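Section 5. Recording handle demonstrations

Read section 4 before this one. It covers homing the arm and checking the gripper, and none of the steps below will work if that was skipped.

Section 5 deals with recessed handles: the kind you have to reach into before you can pull. The Onine recorder treats these as their own task family. The sales sheet for Onine says that 20 demonstrations are enough to teach a new handle. We have not found this to be true at the Illau workshop, and you should not plan your day on it. Our own set for a single metal handle stands at 117 recorded attempts, of which 85 were kept, and the trained policy still misses the opening when the light changes.

5.1 Before you start

1. Switch on the recorder and wait for the Pruna panel to show READY. If it shows READY at once, be suspicious. It does this when it has loaded the settings from the last session without checking the wrist camera.

2. Open the live wrist view and look at it yourself. The panel has a green tick for "camera good", but the tick only means that pictures are arriving. It says nothing about whether they are sharp.

3. Choose Task > Handle > Recessed. Do not choose Handle > Auto. Auto guesses the handle type from the first few seconds and labels the whole file with its guess.

4. Type a plain name for the fixture. Use the same spelling every time. The software will treat "metal panel" and "metal-panel" as two separate objects and split your data between them.

Note: The "Scene difficulty" slider can be left where it is. We have asked the makers what it does and had two different answers.

5.2 Recording an attempt

1. Bring the arm to the start pose and let it settle for 2 seconds. The recorder trims the start of each file, and if you move too soon it will trim the start of your reach as well.

2. Press the pedal once to begin.

3. Move the gripper towards the opening at the speed you would like the policy to copy. Many people slow down a great deal near the rim out of nerves. The policy will learn the nerves too.

4. Take the tip over the rim and into the opening. Polished metal is a poor teacher here: highlights on the rim and soft reflections across the panel move as the arm moves, and the learning system has no idea that they are not part of the handle.
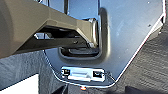

5. Hold the tip inside the opening, then press the pedal again to mark contact. The automatic contact marker is switched on by default. Turn it off. It fires on shiny surfaces well before anything has touched.

6. Make the pull, or stop there if you are only collecting reaches. Write down which, because the file does not store it.

7. Press and hold the pedal to end.

Caution: Keep hands away from the rim while the arm is live. The soft stop on the Kemeys arm is described as "instant". Treat it as slow, and keep the red button within reach.

Caution: Do not force the gripper if it jams against the inner lip. Back out along the path you came in on. Twisting it free can shift the wrist camera on its mount, and every file you record afterwards will be slightly wrong in a way that no tick or warning will show.

5.3 Keeping and rejecting

After each attempt the recorder offers a quality score. Ignore it for this task. Blagoje Janevski went through a February batch by hand and found clean reaches marked poor and a complete miss marked excellent. The score seems to reward smooth motion and little else.

Play the file back at normal speed and reject it if:

– the tip struck the rim hard enough to change the path of the arm
– the opening was hidden by the gripper for the whole approach
– you pressed the pedal late for contact

Keep honest near misses, but file them under Recovery. Mixed in with the good attempts they do harm – or so we believe. We have tested this only once, on one handle.

5.4 Changing the conditions

Move a lamp, shift the start pose or alter the height between batches. The "Augment" option claims to do this for you in software by changing brightness and tint. It does not move a reflection, so for bare metal it is no substitute for getting up and moving the lamp.

Save the batch before you change anything. There is no undo. Copying files off the recorder is covered in section 6.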